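Aus der Gemeinschaftswerkstatt Lastell: Aufbau des Greifarbeitsplatzes im Zeitplan

Die Arbeitsgruppe Robotik der Werkstatt Lastell hat im August den Aufbau ihres Greifarbeitsplatzes fortgesetzt. Das Vorhaben wird vom Förderverein Juker mit 900 Euro unterstützt; die Mittel sind für Verkabelung, Befestigungsteile und Ersatzfinger vorgesehen. Die Steuerungssoftware mit dem Arbeitsnamen Serer wurde von den Mitgliedern selbst entwickelt und liegt nun in Version 3 vor.

Der Tisch ist mit blauem Filz bezogen. Gegriffen werden Gegenstände des täglichen Bedarfs, darunter kleine Verpackungen, ein Schaumstoffwürfel und ein Handtuch.

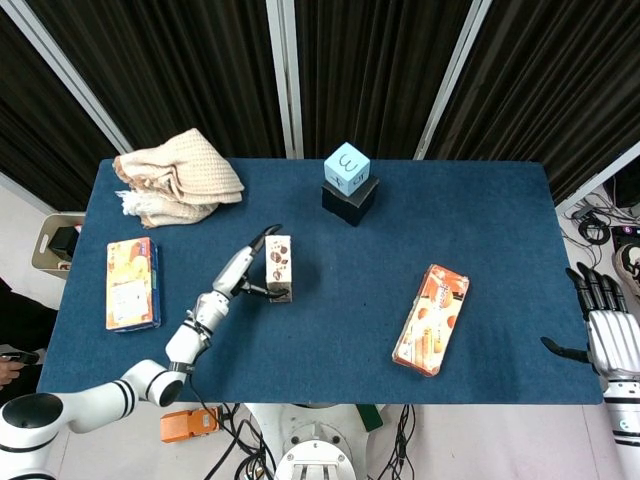
Die Abstimmung der Greifkraft wird im Herbst fortgeführt. Während des Betriebs ist der Bereich hinter dem Tisch freizuhalten. Mitglieder, die mitarbeiten möchten, tragen sich bitte bis 17 Uhr in die Liste am Eingang ein.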